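Boards > Home & Garage > Storage and Sorting
2 min read

Sorting by color or by size??

trestik_mom
Okay so my son's block collection has officially taken over the den. We're at 338 pieces and I need a system before January. I started sorting by color and now I'm second-guessing the whole thing. Help!

anine_b
Size, always size. When my kids build they're digging for a long one, and they'll take whatever color they find. I did colors for a year and it was a mess by lunch every single day.

Baltasar E.
Gotta disagree with anine. Little kids can match colors way before they can judge lengths, so color is the only sort mine will put away on their own. And get open bins, no lids. Lids end up under the couch.

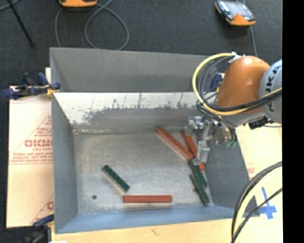
Red and dark green blocks in an open metal bin.

anine_b
Metal though? The noise! I paid for plastic ones and I'd do it again.

Baltasar E.
Put some felt in the bottom (I used an old blanket) and it's fine. My plastic ones cracked the first winter in the garage.

trestik_mom
Ha, now I'm torn. Maybe two colors to a bin, and the really long ones on a shelf? He's four, so I guess the color argument wins for now.

anine_b
Fine, but ask me again when he's seven and yelling for a long one :)

Contact the moderators | © Stidaven Boards | Back to top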